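The Last Repair Evening in Crichton

On the second Tuesday of the month, the lights in the old fabric shop on the main street of Crichton stay on until ten. People come in with something under the arm – a toaster in a towel, a chair with three good legs, a coat whose zipper gave up in the first cold week. They take a paper number and sit down.

The shop is called Susis. The name is painted over the door without an apostrophe, and it was like this already when I moved to this town, fourteen winters ago. In those years they sold curtains and buttons. The curtains are gone, but the wall of small button drawers is still there, and now it holds fuses, springs, screws, and the little rubber feet which fall off from every kitchen machine sooner or later.
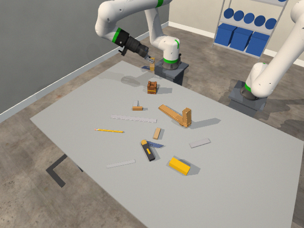

By Rillik Tamsen
Contributing writer
2020-02-11

I must say first that I am not a handy person. In the country where I was born, my father repaired everything, and he did it with such bad temper that his children learned to stay out of the kitchen. So I came to adult life knowing many strong words and no use of the soldering iron.

My first visit to Susis was with a radio. It is a Rikulia, a model which was sold in our region when I was a child, with a cloth front and a dial that glows yellow. It had been silent for 30 years. I expected that somebody would look at it politely and send me home. Instead I was given a screwdriver and told to open it myself.

This is the rule of the house. You do not leave your thing on the counter and come back on Friday. You sit beside the person who knows, and your hands do the work while that person talks. It is slow. I have seen a man need a whole evening for one lamp switch, and when the lamp went on, he turned it off and on so many times that his neighbor asked him to stop.

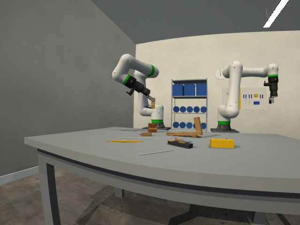

My radio took three visits. The fault was a small part not bigger than a bean, and the price of the new one was less than my bus ticket. I still think about this. For most of my life the radio stood on a shelf as a dead thing, and between me and the music there was only this bean.

The evenings keep a notebook, where each repair gets one line. The last number in it is 2651. Some lines are very short: "Kettle, no." Others have a little story, for example about a music box which plays now, but too fast, and the owner prefers it so.

In August the building will be sold. The rent was kind for a long time, and the new one will not be. There is talk of a room behind the library, with space for five benches, but the library closes at eight and many people in Crichton work until seven.
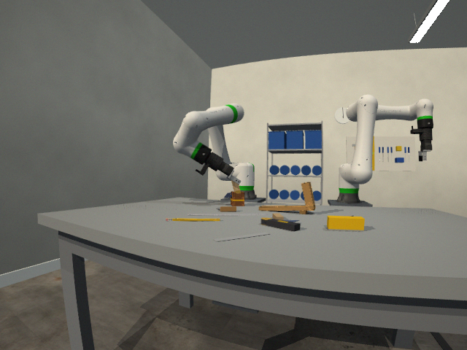 What I would miss the most is the table. At Susis it is a long one, from the time when cloth was cut on it, and everybody works on the same top, so your screws travel to the neighbor and his come to you. A good table for repairing must be wide and must let you come close to it. I like the kind that has a broad gray top with the front edge curved, where a person can sit at the bend and see the others from the side. Ours is straight and full of scissor marks, and it will not pass through the library door unless it is cut in two.

Last month I brought my radio again. There was no fault in it. I wanted only to hear it in that room, and I put it between a sewing machine and somebody's hair dryer and looked for a station. We got the weather report and then dance music, with a lot of noise in it. The woman with the hair dryer asked me to turn it up a little – she was looking for a screw on the floor, and she looked for it until the song was finished.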